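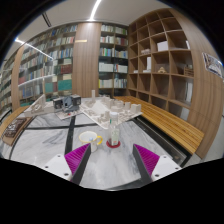

Figure 2. Fingers open ahead of a mug and a capped bottle on a marble tabletop, with architectural models behind.

4.2 House rules for collecting grasps

I'll admit I rolled my eyes when Henk Wouters first handed me seven written rules for picking up cups. Then we went back over our June recordings and had to throw out 48 of them, and I stopped rolling my eyes pretty fast!

The rule I care about most is the open start. Both fingers have to be open and in view before the approach begins (Figure 2), with the target already picked and written in the log. Teun Segers wanted a second one for anything fragile within reach – scale models, glass, you name it – so we now agree on a no-touch area before each session. If a finger goes into it, we stop and the take gets marked as a breach, even if the grasp was great.

We keep the breaches, by the way. They sit in their own folder and never go into training, but we do read through them before we change a rule.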